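Speaker notes — Setting a place: plates, cloths and eating together at home
Hamby Community Hall, July, 14 minutes plus questions

Welcome everyone, thank them for coming out, mention the tea. Say a word about Skeltovdale, where I first gave this talk to a room of 3 people and a very patient dog. Then ask them to think of a plate they remember from childhood. Wait. Let the silence go on a bit — somebody always has one, and it is nearly always chipped.

Slide 1. Leave it up while people are chatting.
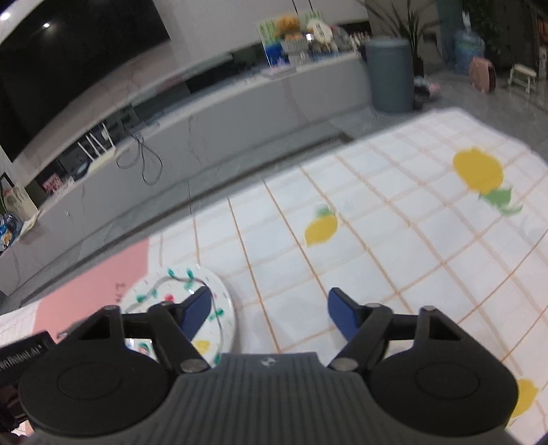 Pierina Ferraro
Home crafts tutor, Zuccaro Studio

Start with the plate: white, round, with a green leafy vine painted on it. Then the lemons on the mat, big cheerful yellow ones over an orange grid. I do love a lemon on a cloth! My grandmother had a tablecloth very like it, and she'd have told you that a plain plate wants a busy cloth and a busy plate wants a plain one. I have never once obeyed her.

Talk about the living room too. There's the television, the long grey cabinet, the teddy bear at the far end of it. Most of us don't have a separate dining room, and a cloth laid near the toys can make a proper place to sit down together. Tell the Stonel story here (the picnic, the jam, keep it short).

Slide 2. Move on to writing on plates, and ask who has ever done it.
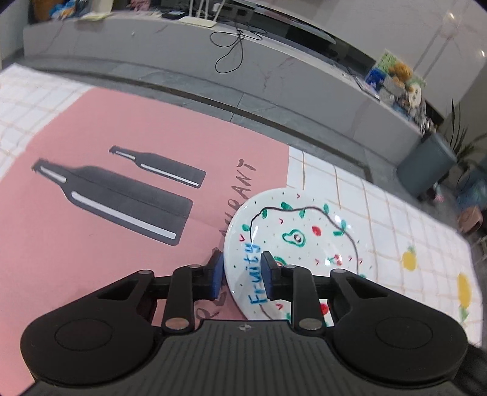

Hand-decorated plate marked "Fruity", with a pink "RESTAURANT" placemat

Read the word out. I like that it runs up the side, in blue, and leaves the middle free for the avocado. Point out the wavy outline and the little leaves, then the placemat with its two bottles. Playing restaurants is a lovely way in for children who won't come to the table — let them take the orders and write the menu.

Hand round the 2 sample plates from my bag. Remind people that decorated ones are for show unless the paint says it's safe for food.

Questions, then the sign-up sheet by the door for the plate painting afternoon.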